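3.2 Floor cleaning in tiled rooms 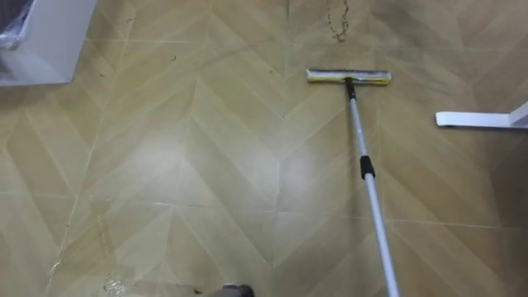
The flat mop was the tool most often used on hard floors in the households we followed. Of the 308 cleaning sessions recorded in the Kavent study, more were carried out with a flat mop than with a string mop, a cloth or a vacuum cleaner. This section deals with how people moved the mop over tiled floors, where they slowed down, and which parts of the floor they left until last.

Figure 4. Flat mop with a telescopic pole on a tiled floor laid in a V-shaped pattern.

Participants were asked to clean one room as they would on an ordinary day. We gave no instruction on the order of work, the amount of water or the time to be spent. The mop, where the household did not own one, was a flat type with a swivel joint and a pole that could be lengthened. Most people set the pole length once, at the start, and did not change it again. Taller participants tended to set it shorter than the makers advise and bent forward from the waist, a habit also noted by Brandão in an earlier survey of hotel cleaning.

Two ways of covering the floor were seen. In the first, which we call lane mopping, the person began at the wall furthest from the door and pushed the head forward and back in parallel strips while stepping backwards. In the second, which we call arc mopping, the person stood in one place, swung the head from side to side in front of the feet, and then took a step back. Arc mopping was faster in open rooms. It left more missed patches near skirting boards, where the curve of the stroke did not meet the straight edge of the wall.

The pattern of the tiles had an effect we had not planned to study. On square tiles laid in a plain grid, people used the grout lines as a guide and kept their strips fairly straight. On herringbone and chevron floors there is no long straight line to follow except the one made by the points of the pattern. Several participants said that they lost their place on such floors and went over the same part twice. Others picked a fixed object, such as a table leg or a door frame, and worked towards it.

Shine caused a second difficulty. On glossy tiles, light from a window or a lamp is thrown back at the person standing over the floor, and marks inside the bright patch are hard to see. Participants dealt with this by moving to one side or by lowering the head to look along the floor. In sessions held in December, when the lamps were on for most of the afternoon, this checking took up more of the total time than in the summer sessions.

Furniture was the main cause of interruption. Items that stand flat on the floor were treated as walls, and the mop was run along their lower edge in a single stroke. Items on legs or on low horizontal feet took longer. The head had to be turned on its joint to pass beside the foot, then turned back, and a narrow strip next to the foot was often missed on the first pass. Light objects were sometimes moved and sometimes left where they were. We found no clear link between the weight of an object and the decision to move it.

Loose dirt was handled in different ways. The Asteo guide to domestic cleaning advises sweeping before mopping, but fewer than half of the participants did so. Those who skipped it pushed crumbs and dust ahead of the pad and picked them up by hand at the end, or rinsed the pad more often. Kedar describes the same practice in shared student kitchens and puts it down to the lack of a place to keep a broom. Our interviews give some support to this view.

The effect of pad type is taken up in section 3.3.

Related articles
Storage of cleaning tools in small flats
Water use in hand and mop washing of kitchen floors
Grout, glaze and the look of a clean floor

Shares 2 | Comments 4
Contact the editors | Copyright and permissions | Back to top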